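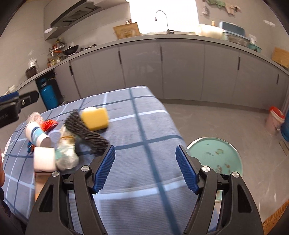 A sponge, a scrubbing brush and a plaid tablecloth: the sort of muddle that still gives a gripper pause.

Manaia Pomare keeps a list on the inside of her pantry door in Ruawai. It began as a shopping list, and you can still make out "lentils" at the top, but for two years now it has been a list of the things she would hand over to a machine tomorrow if the machine would only come and get them. Wiping the table is on it. So is picking up everything that has to be picked up before the table can be wiped, which she has written separately and underlined, and which she thinks is the harder job of the pair.

She is quite right, as I found when I began asking people who build these things for a living. I had gone in expecting to write about robots that cook. Everyone wants to talk about robots that cook! But the people at the bench kept steering me back to the clearing up, and to the dull little objects that live beside a sink, and after a while I stopped resisting and let them.

Paora Brunton has spent most of his working life on gripping. He started on packing lines, where the parts arrive facing the same way and weigh the same every time, and he talks about those years with real fondness, rather as other men talk about a first car. Then he joined Pekton, a small firm that wants to put a pair of arms into ordinary kitchens, and found that very little of what he knew came with him.

"On the line I had one part and 28 ways of checking it," he told me over a pot of tea that had gone quite cold by the time he finished. "In a kitchen you've got a sponge. It squashes. You pick it up by the corner and it droops, you pick it up by the middle and it folds. And somebody has left it on top of the brush."

The sponge, he says, is one of the kinder things. It is bright, it doesn't mind being squeezed, and if you drop it no harm is done. A plastic bag is a good deal worse. Light goes through it and bounces off it, so the camera has trouble saying where the bag stops and the table begins, and then there is the matter of what is in it. A person knows from a rustle and a bit of weight whether a bag holds a few odds and ends or is only rubbish. Paora's arms can feel how hard they are pinching, more or less, but they have no opinion about rubbish, and a good part of the firm's August was given over to a long argument about whether they ought to have one.

The way most of this is taught now would have surprised me ten years ago. You don't sit down and write out instructions for a table. You have people do the chore, over and over, with a gripper held in the hand and a camera fixed to it, and the machine learns from what the camera saw and how the fingers moved. Pekton's arms have been through 135 tidying sessions of that sort, in kitchens that belong to all kinds of people, and Paora would like a great many more. 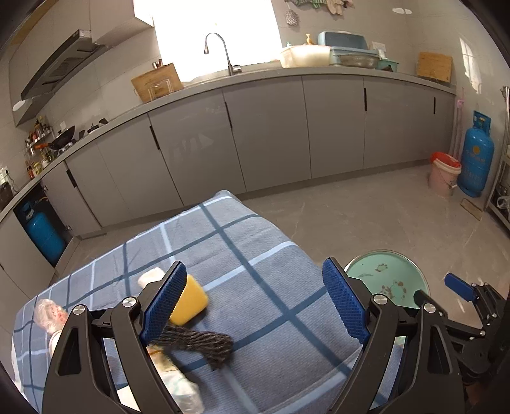 What the sessions teach, chiefly, is order. Give a machine a heap and it must decide what to lift first, and the sensible choice is seldom the nearest thing or the biggest. If the sponge is leaning on something you take the sponge away first, and if a packet is hiding behind it you may need to go round the other side. Ghassan Karaki, who works on this part of the problem at Kukbridge, told me that he can usually tell within a few moves whether a run is going to end well. The good ones look almost lazy, he said. The bad ones begin with great confidence and finish with everything on the floor.

He has a soft spot for the scrubbers, which I did not expect. Anything with bristles or loose strands is awkward to hold, and the arms used to grab at the ends and come away with hardly anything between the pads. Now they go for the thick part more often than not. He showed me a run he was proud of, and I confess I had to watch it 3 times before I noticed what was good about it: a small turn of the wrist, just before the fingers closed, of the kind you and I make all day long without giving it a thought.

So can they do the chores yet? It depends a good deal on whose chores. Vaughan Gilchrist runs the finishing shop at Furkura, where they make garden furniture, and he has had an arm sorting offcuts since the winter. He likes it. It is slow, and it stops when the bin is moved, but the offcuts are all more or less the same sort of thing and the bin is bolted down these days. His foreman, the other Vaughan, Vaughan Tomoana, is less taken with it. He does the end-of-shift sweep himself and says he'll believe in the robot when it can tell a dropped screw from a bit of swarf and put each where it belongs. I asked how long he thought that would be, and he looked at the broom and then at me and asked if I wanted a go.

A home is harder again. Nothing in it is bolted down, and the light changes through the day, with a bright window over the sink in so many kitchens making life difficult for any camera pointed at it. The floor is in use. There are lids and basins and things hung up to dry. And people are in the way, quite properly, as it is their kitchen. Ghassan reckons that a patient arm could clear a small table of familiar bits and pieces in over a quarter of an hour, with someone standing by for the bags. I timed myself when I got home and it took me less than a minute, though I will admit I put two things in the wrong drawer.

I told Manaia all this when I went back to see her, expecting her to be disappointed. She wasn't, particularly. She asked whether the quarter of an hour included wiping the table afterwards. I said that it didn't, and that wiping was being worked on by somebody else. She took the pen off its string, found "wipe table" on the pantry door and moved it down a few places with an arrow, and then she put the kettle on and we cleared up the lunch things between us.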